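홈 | 글타래 | 미디어 | 검색

빈 통 한 개 때문에 셀을 세운 이야기 (글타래)

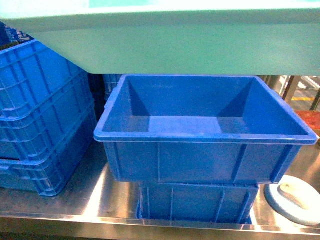
스테인리스 작업대 위, 겹쳐 놓은 파란 통. 맨 위 통은 비어 있음.

1/
8월 내내 이 자리 붙잡고 있었다. 우리 라인에서는 그냥 "2번 셀"이라고 부른다. 통에서 부품 집어서 옆으로 넘기는 피킹 셀이고, 제어 쪽은 Plisura, 비전은 Erkell 거다. 영업 자료에는 "통 위치를 가르칠 필요가 없다"고 적혀 있었다. 나는 그 문장을 처음부터 안 믿었고 지금도 안 믿는다.

2/
증상부터. 통에 부품이 있을 때는 멀쩡하다. 다 비우고 나면 가끔 바닥에 뭐가 있다고 우긴다. 그래서 빈 통 바닥으로 내려가고, 접촉 감지에 걸리고, 정지. 알람 코드 2185. 매뉴얼에서 2185 찾아보면 "예기치 않은 접촉. 원인을 제거하고 재시작하십시오." 고맙다.

3/
업체 첫 답변은 조명이었다. 통 안쪽 모서리에 삼각형으로 보강된 부분이 있고 거기 음영이 대각선으로 진하게 진다. 그걸 물체 가장자리로 본다는 거다. 그럴듯하다. 그런데 그럴듯한 설명은 이 장비 들어온 뒤로 이미 여러 개 들었다.

4/
두 번째 답변은 작업대 반사. 헤어라인 스테인리스라 빛이 길게 번지고 통 색도 비친다. 가리개 깔아 보라길래 무광 매트 깔고 반나절 돌렸다. 알람 횟수 변화 없음. 매트는 걷었다. 밑에 물 고이면 청소하는 사람만 고생한다.

5/
그래서 남의 말 그만 듣고 높이부터 쟀다. 우리는 통을 하나만 놓고 쓰지 않는다. 밑에 비슷한 통을 하나 받치고 그 위에 작업용 통을 올린다. 설치할 때 그렇게 티칭했고 받침 통도 설비의 일부로 치기로 했었다. 문서에는 한 줄도 없다.

6/
재 보니 위쪽 통 테두리 높이가 기준보다 5mm 낮았다. 받침 통이 바뀌어 있었다. 같은 파란색이고 세로 리브도 비슷해서 멀리서 보면 구분이 안 된다. 언제 바뀌었는지는 모른다. 물어보면 다들 자기 근무 때는 아니라고 한다.

7/
비전이 바닥 높이를 매번 새로 재는 줄 알았는데 아니었다. 설정 화면 세 단계 들어가면 "고정 바닥면 사용"이 켜져 있다. 기본값이란다. 테두리만 찾고 바닥은 저장된 값을 쓴다. 통 위치 안 가르쳐도 된다면서요.

8/
물론 이것만으로는 설명이 덜 된다. 바닥이 기준보다 낮으면 물체가 없다고 봐야지 왜 있다고 보나? 업체에 물었더니 필터가 차이의 절댓값을 쓴다고 한다. 위든 아래든 벗어나면 "무언가 있음". 전화 끊고 한참 벽 봤다.

9/
그래서 한 일. 혹시 같은 장비 쓰는 분들 참고하시라고 순서대로 적는다.
- 셀 정지, 잠금 걸고 통 전부 내림
- 원래 규격 받침 통 찾아서 교체, 옆면에 페인트펜으로 표시
- 빈 통 올리고 네 귀퉁이 테두리 높이 측정
- 고정 바닥면 끄고 빈 통 상태로 재측정
- 필터는 "기준면보다 높은 것만"으로 변경
- 저속으로 빈 통 사이클 반복

10/
빈 통으로 96회 돌렸다. 오검출 2회. 0이 아니다. 업체 담당은 "대폭 개선"이라고 메일 제목까지 달아서 보냈는데, 나는 0이 아니면 원인을 덜 찾은 걸로 친다. 둘 다 오후 늦게 나왔으니 조명 얘기도 아주 틀린 건 아닐지 모르겠다. 그건 인정.

11/
Lau 쪽 공장에서 일하는 Sze-wing Lo 님이 자기네는 받침 통을 아예 치우고 고정 지그로 바꿨다고 알려 주셨다. 견적도 받아 봤다. Jorkine 지그. 값 보고 일단 접었다. 통 밑에 까는 쇳덩이 치고는 너무 당당한 가격이다.

12/
옆에 쌓아 둔 통도 말이 나왔다. 위에 연두색 패널이 튀어나와 있어서 그 밑은 어둡고, 벽에 네모난 홈이 잔뜩 있는 통이라 비전이 헷갈릴 거라는 주장. 검출 영역 그려 보니 그쪽은 애초에 영역 밖이다. 그래도 치우라면 치우겠는데, 치운다고 나을 거라는 근거는 아직 못 봤다.

13/
점검표에 두 줄 추가했다. "받침 통 표시 확인", "빈 통 테두리 높이 측정". 교대 시작 때 보면 된다. 자동화 셀 점검표에 줄자가 들어가는 걸 보고 팀장님이 한숨 쉬셨는데, 그 한숨은 내가 아니라 견적서 쓴 쪽으로 가야 한다.

14/
댓글로 "AI 비전 업데이트하면 해결되지 않나요" 물으신 분. 지난번 업데이트 때 고정 바닥면 설정이 기본값으로 돌아갔습니다. 이번에 로그 뒤지다가 알았습니다. 업데이트 전에는 꼭 파라미터 백업하시고, 끝나면 한 줄씩 대조하세요. 릴리스 노트에는 "안정성 향상"만 적혀 있었습니다.

15/
남은 건 오후 오검출 2회. 창 쪽 빛을 막고 같은 횟수로 다시 돌려 볼 생각이다. 결과 나오면 여기 밑에 이어서 쓴다. 업체에서 먼저 답을 주면 그것도 올리겠지만 그쪽은 기대 안 한다.

관련 글
- 흡착 패드 교체 주기, 카탈로그 숫자는 누가 정하나
- 2번 셀 케이블 체인 소음 잡은 기록
- 안전 펜스 문 스위치가 자꾸 죽는 이유
- 파라미터 백업 안 하고 업데이트한 날

문의는 쪽지로 | 무단 전재 금지 | 맨 위로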